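In praise of the long obituary

My aunt kept a biscuit tin of death notices, clipped from the Nendthorpe paper over most of her adult life, and when she died the tin came to me. I had expected to find it gloomy. I sat down with it one evening in May, meaning to give it ten minutes before supper, and was still there when it got too dark to read, with the potatoes boiled dry and the cat asleep on the lid.

What struck me was how long the old ones were. There was a man who had mended clocks in Flullbridge and who, we were told, disliked custard. There was a woman who had taught three generations to swim and had never, her family said, been seen to get her own hair wet. I never met either of them, and I could pick them out of a crowd.

The newer cuttings are shorter, and they are nearly all the same. Peacefully, at home, after an illness. Beloved wife of, dear mother of, family flowers only. I don't blame the families. Anybody who has had to write one of these things knows the state you are in when you do it, at the kitchen table with the telephone going and somebody asking about sandwiches. And it costs money. When my aunt died I was quoted a price by the line, and I remember sitting there, a grown woman, wondering whether I could afford to say that she sang.

(I did say it. I left out her middle name to make room, and I think she would have approved, as she never liked it.)

My friend Sobia Paracha disagrees with me about all this, and she is a sensible person, so I ought to give her side. She thinks a notice is there to tell people the time and place, and that the remembering should be done in the room, out loud, among those who knew the person. When her father died the family put two lines in the paper, and the stories went on at the house until well past midnight. I was there for part of it and it was lovely. But I have forgotten most of what was said, and I expect the others have too, and in 70 years there will be no one left who heard it. The clock mender's custard, meanwhile, is safe in my tin.

I also think we have grown a bit shy of naming people. The old notices are full of names – the sister in Canada, the neighbour who did the shopping, the nurse who came in the mornings. Uzma Tarar, who sat with my aunt through her last winter, told me she had never once been mentioned in a notice in all her years of nursing. I was ashamed to realise that I had left her out as well. So I'll put her in now: Uzma Tarar, who was kind, and who did the crossword aloud so that my aunt could shout at it.

If you have one of these to write, and sooner or later most of us do, I would ask you to put in one thing that could only be true of the person you have lost. It needn't be grand. The hat, the terrible driving, the way she answered the phone. If the paper charges too much, write the long one anyway and hand out copies at the door, as the Ansari family did at Henolwood, on pale green paper. I have mine still. It went into the tin on top of the others, and the lid only just closes. 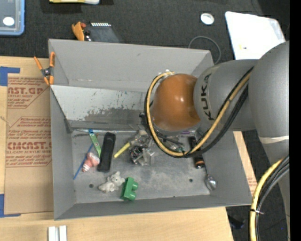 A KUKA robot arm over an open grey bin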